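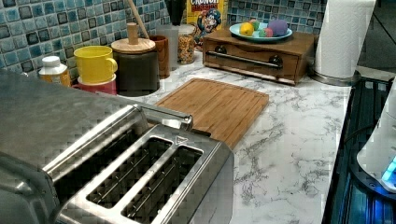 Chapter 6
Stops, Stalls and Lost Position

At Birnby, a Bruden arm stalled on approach after nearly 700 clean cycles. Its controller logged no fault - the joint had slipped 4 mm below the alarm limit.
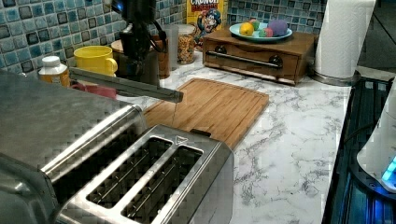 6.1 Reading the Log

Compare commanded and measured position before restarting.

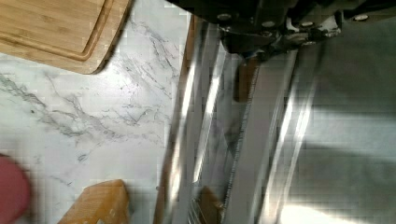 Slip is one cause of lost position. Bad sensing is another. Polished steel throws back bright streaks, as beside the marble counter, and a depth sensor may return no value there.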